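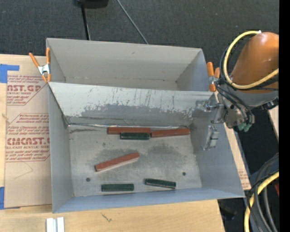
Two-compartment sheet-metal bin, front side, with red and green blocks on the floor.

Scratched divider in a sheet-metal sorting bin — repaint or leave it?

Nataša Delić
I keep short and long blocks in a gray sheet-metal bin with an upright divider. The divider is scratched near the top, and lower down there is a ragged dark patch with flaky edges. The floor is stained as well. Red blocks are the long ones, green the short ones. Can I sand and repaint the divider in place, or does it have to come out?

Salvador Correia
In place is fine. Scrape the flaky edges until nothing lifts, sand with 80 grit, wipe with mineral spirits, prime, then two thin coats. Mask the joint along the bottom first. Leave the two floor holes open, and check the stain in the rear-left corner with a scraper. If the metal is pitted there, treat it before priming.

Kamran Orakzai
I would just leave it. Mine looked worse and I never painted it.

Ayuba Addo
Agree with Salvador, except that I would finish the floor at 1000 grit and leave it bare. Paint on the floor of my Gellitz bin came off on the blocks by Tuesday.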